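Trilstead Bench Mat, Large – Natural

Home > Workshop > Bench and Table Covers > Pulmont range

Item no. TBM-44
In stock. Ships from our Gomari warehouse within two working days.

The Trilstead Bench Mat is a heavy pressed-felt cover for worktables, sorting benches and packing stations. It protects the tabletop from scratches, keeps small items from rolling, and cuts down the noise of metal parts being set down. It is part of the Pulmont range, along with the matching drawer liners and shelf strips.

The felt is pressed in one piece with no backing layer, so there is nothing to peel away at the corners. Thickness is 6 mm throughout. The natural color is a flecked beige, and the flecks come from the mixed fiber, so no two mats have quite the same pattern. The surface is matte and does not throw glare from overhead lights. If you are replacing only one of several mats on a long bench, expect a small difference in shade between the old one and the new one.

Where it works well

Most of our customers use the large mat for light assembly, clock and small engine repair, model building, and sorting returned goods. It suits any job where parts are handled all day and dropped now and then. Screws and washers stay where they land, and a part with a finished face can be put down without marking it. 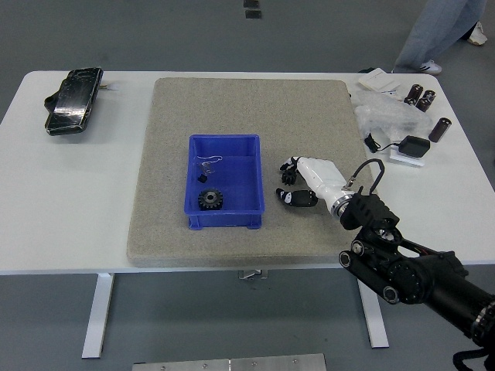 It is also a good surface for cutting fabric patterns with shears, though not for rotary blades or utility knives. A sharp blade will go into the felt and leave a groove. For knife work, put a self-healing board on top of the mat. The felt stops the board from sliding.

Do not use the mat for soldering, hot glue or any job with an open flame. The fiber blend is not heat rated. We sell a silicone mat for soldering under the same range – see the related items at the bottom of this page.

Size and fit

The large mat is 52 inches long and 44 inches deep. It fits the standard Trilstead table with a margin of bare tabletop on all sides, and it can be trimmed to fit other tables. Mark the back with chalk, lay a steel rule along the line and cut with a heavy utility knife in several light passes. Scissors will do it too but the edge comes out less even. Trimmed mats cannot be returned.

The mat ships rolled, felt side out, in a cardboard tube. Lay it flat for a day before use. If the ends still curl, turn it over and leave it overnight with a few books on the corners. Ironing is not recommended.

Specifications

Length: 52 in
Depth: 44 in
Thickness: 6 mm
Material: pressed felt, wool and polyester blend
Color: Natural (also sold in Slate and Moss)
Edges: straight cut, unbound
Backing: none
Country of manufacture: Portugal
Packaging: cardboard tube with paper end caps

Care

Vacuum with a brush head, or take the mat outside and shake it. For dust that has worked its way in, a stiff clothes brush does the job. Blot spills with a dry cloth right away and do not rub. Water-based spills usually lift out with cold water and a drop of dish soap. Oil will leave a dark spot. It does no harm to the mat, but it can transfer to light-colored parts, so turn the mat over if that matters. Both sides have the same finish.

Do not machine wash. The felt will shrink, and it will not go back to its original size.

Buying in quantity

Schools and workshops ordering six or more mats get the trade price, which shows in the cart once the quantity is entered. For orders that need a custom size, write to Saranya Thevar on our trade desk with the length and depth in inches and the number of mats. Custom pieces are cut from the same 700-foot rolls as the stock sizes and take three weeks from October through the end of the year, two weeks at other times. There is no setup fee.

Shipping and returns

Orders placed before 2 p.m. are packed the same day when stock allows. The tube is too long for parcel lockers, so please give a street address where someone can take delivery. Unused, untrimmed mats can be sent back in the original tube within 30 days. The buyer pays return postage unless the mat arrived damaged. New felt has a slight wool smell that fades after a week or so in a ventilated room, and this is not treated as a fault.

Customer notes

"Bought the large for a watch bench and cut the leftover strip to line a tool drawer. Sheds a little fuzz for the first few days, then stops." – Papadopoulos Clock Repair

"Good thickness. Took two nights to lie flat. I'd like a version with bound edges." – verified buyer

Related items

Trilstead Bench Mat, Small – Natural
Pulmont Silicone Soldering Mat
Pulmont Drawer Liner, per foot
Trilstead Table, fixed height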